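Clorkwood Youth Basketball League
April 4, 2022
1/11
Registration for the Clorkwood Youth Basketball League summer season is now open. This thread sets out dates, fees, uniform rules and contacts. Families are asked to read all posts before writing to the league office.

2/11
The season is open to players in grades three through eight who live in Clorkwood or attend school in the Sisodia district. Players who took part last year keep their place on the roster only if a new form is received. Last year's forms do not carry over.

3/11
Forms may be completed online or picked up at the front desk of the Setel Recreation Center. A parent or legal guardian must sign. Forms without an emergency phone number will be returned and will lose their place in line.

4/11
The fee is $100 per player and covers court time, referees and insurance. Fee relief of up to $300 per household is available. Requests are handled by the office and are not shared with coaches. A player's team placement is not affected by a request.

5/11
Uniforms from last season must be returned before new ones are issued. Please empty pockets, check for names written on the inside label, and hand in the top and shorts together. Red team items go in the first bin at the front desk, all other colors in the second.

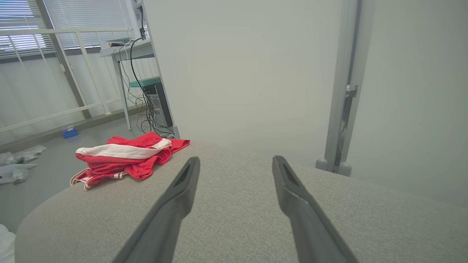

6/11
Care of uniforms. Wash in cold water with like colors and hang to dry. Do not iron over numbers or lettering. Bleach and fabric softener should not be used. A replacement fee applies to items returned with burns or cut fabric – ordinary wear is expected and is not charged.

7/11
Practices begin in May. Grades three through five will use the small gym, and grades six through eight the main gym. The main gym floor is being refinished, and street shoes will not be allowed on it at any time this season. This applies to parents and siblings as well.

8/11
The Drarko Street parking lot will be closed to league families during evening practices. Please use the lot behind the library. Drivers may stop at the side entrance for drop-off but should not leave a vehicle there.

9/11
A jersey left at home on game day is the most common reason for a late start. Players without one may borrow a plain pinnie from the scorer's table – it must be returned before leaving the building. Borrowed numbers will be entered in the scorebook by the referee.
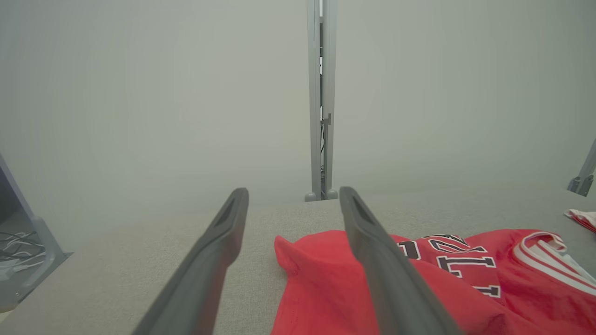
Consuelo Agudelo
League Director, Clorkwood Youth Basketball League

10/11
The league is also seeking head coaches for two teams in the upper division. Applicants must be 21 or older and complete a background check and a first aid course. Prior coaching is helpful but not required. Please direct inquiries to Nimal Sheikh, Coaching Coordinator, at extension 539.

11/11
Questions on fees, forms or uniforms should go to the front desk of the Setel Recreation Center. Replies to this thread are not monitored. Team lists will be posted on the center's notice board and sent by email to the address on the registration form.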